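Winter citrus: buying it, keeping it and using it up

From the Irklow Food Co-op newsletter, January

The citrus bins are at their fullest this month. Navel oranges, tangerines, grapefruit and two kinds of lemon are all in, and the blood oranges from Tadau Grove should follow before the end of the month. Prices are lower than they were in the fall and will probably stay there until the first warm weeks of spring. If you only buy citrus by the bag once a year, buy it now.

Pick fruit by weight first. Hold one in each hand and take the heavier one. A heavy orange has more juice in it, and a light one of the same size has usually been sitting in storage and drying out. Color is a poor guide. Some oranges keep a green patch near the stem and are perfectly ripe, and a deep orange skin can cover dry fruit. Small brown scars on the peel come from branches rubbing in the wind and do no harm. Soft spots are a different matter, and so is any smell of mold at the stem end.

Fruit with the leaves still on costs a little more. The leaves show how recently it was picked, because they curl and go dull within a few days. Take them off once you get home if you plan to keep the fruit longer than that. They draw water out of it.
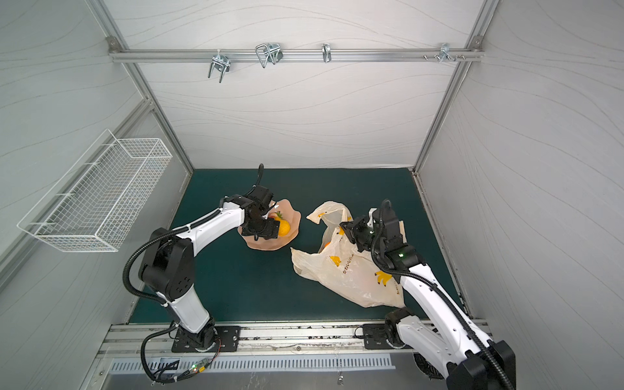 Flanach
Produce Buyer and Newsletter Editor

On the counter, most citrus lasts a week. In the refrigerator it lasts three or four, and lemons can go longer. Use the crisper drawer or a loose mesh bag. A sealed plastic bag traps moisture and the fruit at the bottom goes moldy first. Check the bag every few days and take out anything soft, since mold moves quickly from one piece to the next. Tangerines have thin, loose skin and keep the shortest time of anything in the bins, so eat those first.

Cold fruit gives less juice. Leave it out for an hour before you squeeze it, or roll it under your palm on the counter until it gives a little. If a recipe calls for both zest and juice, take the zest first. Grating a lemon that has already been cut in half is slow work and hard on the knuckles.

Wash the peel if you plan to eat it. Much of the citrus sold in winter has a thin coat of food wax. Warm water and a stiff brush will take most of it off. The fruit from Tadau is sold unwaxed, and the sign on the bin says so. It looks duller next to the rest and dries out sooner, but it is the better choice for marmalade or candied peel.

Extra juice freezes well. Pour it into an ice cube tray, and when the cubes are solid move them to a freezer bag with the month written on it. Two tablespoons is the usual size for a cube, but measure your own tray once with water so you know. Zest can be frozen too, spread flat in a small bag so you can break off what you need. Whole lemons can go straight in the freezer. They come out too soft to slice but are fine for juice.

Peels left over from eating can be simmered with a cinnamon stick, dried in a low oven for tea, or put in the compost. Cut them small for compost or they will still be there in the summer.

The Abubakari bakery counter will have its orange and almond loaf until the fruit runs out. It is made with whole boiled oranges, peel included, and has no flour in it. Ask at the counter for the recipe card. The batter needs 55 minutes in a moderate oven, and the loaf should cool completely in the pan before you turn it out.

Members can order citrus by the case through the end of the month. Navel oranges and grapefruit are available this way, and lemons if the supplier has enough. Order forms are next to the register, or call the store and ask for extension 53. Cases are paid for at pickup. They are heavy, and there are carts inside the back door. Please bring the empty boxes back when you are done with them.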